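Work placement report: automation on the refurbishment line at Silelus, Lavville

3. What the job was before

Silelus takes in old office computers, strips them, tests what comes out and sells on whatever still has some life in it. When I started my placement in January there were 10 people on the strip benches and the method was the one it had always been: lid off, fingers in, swear, part out. The firm's own training sheet covers a desktop tower in 7 steps. The people on the benches say there are 2, and that the rest is paperwork.

I had expected to write a report about robots. Most of my notebook from the first fortnight is about thumbs. Memory latches are small and stiff, and by mid-afternoon the experienced strippers were using a knuckle, a pen lid or, in one case, a teaspoon from the kitchen. The teaspoon has its own hook on the tool board and is labelled.

The robot cell, which everyone calls Skalix after the software that runs it, was given the memory because memory is what people complained about most. This was presented at the team briefing as listening to staff. The staff, having also complained for years about the car park, noted which of the two had been listened to.

4. The work at hand

The arm works on a tower laid on its side with the panel off. The case has to go down in more or less the same place each time, and the person who puts it there is now called a cell operator. The pay band is the same. The lanyard is a different colour.

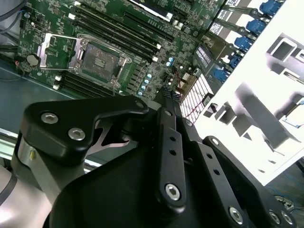 Fig. 4. Gripper at the motherboard, with the memory slots on either side of the processor socket.

Most of what I learned about automation came from watching how much of the job was left over once the arm had its share. Someone still has to choose the tower, take the panel off, look for anything loose or leaking, tuck the cables away from the slots and decide whether the thing is worth doing at all. Skalix has no opinion on whether a machine is worth doing. It will go at a wreck with the same patience as a good one, and so the deciding has moved to the front of the job, where it used to be spread all the way through.

The operators have mixed feelings about this. One told me her hands had stopped aching and her head had started. On the old benches you could let your mind wander, because the work was in your fingers. In the cell you stand and watch for the moment when a cable is about to be in the wrong place, and it is hard to plan your tea while doing that.

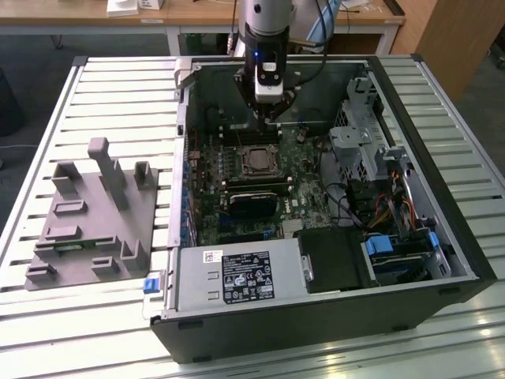 There is also the matter of pace. A bench stripper could go quickly before lunch and slowly after it, and the day came out even. The arm has one speed, chosen by somebody in the Major office upstairs (Major is the parent company, and the name gets exactly the jokes you would expect). The operators asked for a slower setting for the last hour and were told it would affect the figures. They now sweep the floor very thoroughly in the last hour.

5. What changed for people

My log covers 358 towers put through the cell during the placement. I did not time the old benches properly, and I should have, so I can't claim a fair comparison. My supervisor has pointed this out twice and I am putting it in here before he does it again.

What I can report is what I was told and what I saw. No jobs went while I was there. Two people moved from the benches to the cell, one of them willingly. New starters now learn the cell first and the benches later, which worries the older hands, who think you ought to know what a stiff latch feels like before you supervise something that can't tell you. I think they are right, though I was slow to come round to it. The operators who caught problems early were all people who had done the job by hand.

Talk has changed as well. The benches face each other and the cell faces a wall. I raised this in my mid-placement review as a layout issue and was asked to cost it. Turning the cell round needs a longer power lead. The request was still open when I left.

6. Recommendations

Teach the benches first. Let operators set the speed, at least within limits. Buy the lead.

Shares 7 | Comments 2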